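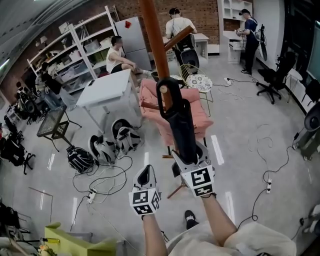

Gullwood Counselling Practice
Minutes of the quarterly meeting of supervisors and practitioners
Held on Saturday at 10.15 a.m. in Room 301

1. Attendance and apologies
Twelve members were present. Apologies were received from the Zasgate branch, whose written comments had been passed round beforehand.

2. Minutes of the previous meeting
The minutes were agreed as a correct record, subject to one change under item 5, where "clinical supervision" should read "peer supervision".

3. Matters arising
The revised consent form is now in use at both branches. Copies of the old form should be destroyed. The question of evening appointments was carried forward to October. 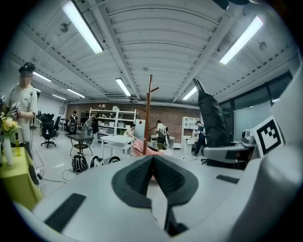

Apolline Royer

4. Supervision arrangements
The meeting considered the proposal that practitioners in their first two years should receive supervision fortnightly. Members from Zasgate had asked in writing whether group sessions could count towards the total. It was agreed that they could, provided that no group had more than four members and that each practitioner also saw an individual supervisor once a month.
A concern was raised about supervisors who also act as line managers. It was agreed that the two roles should be kept separate wherever staffing allowed, and that any exception should be recorded.

5. Length of case notes
Members expressed differing views. Several felt that notes had become too long to be useful at handover, while others feared that shorter notes would leave out matters of risk. It was resolved to try a one-page summary for 20 closed cases and to report back.
Action: A. Royer

6. Waiting list
The list at Gullwood stood at 15. Members noted that first appointments were being offered in date order, and asked that this continue, except where the referrer had marked a case as urgent.

7. Training
The Renaud workshop on endings in long-term therapy was approved. Places will be offered first to those who missed last year's session. The request for a second licence for the Prollura booking system was deferred until the cost was known.

8. Any other business
Members were reminded that clients' initials must not appear in the subject line of any email. A request for quieter door closers in the corridor outside the consulting rooms was noted.

9. Next meeting
To be held in October at Zasgate. Items for the agenda should reach the office one week beforehand.

The meeting closed at 12.20 p.m.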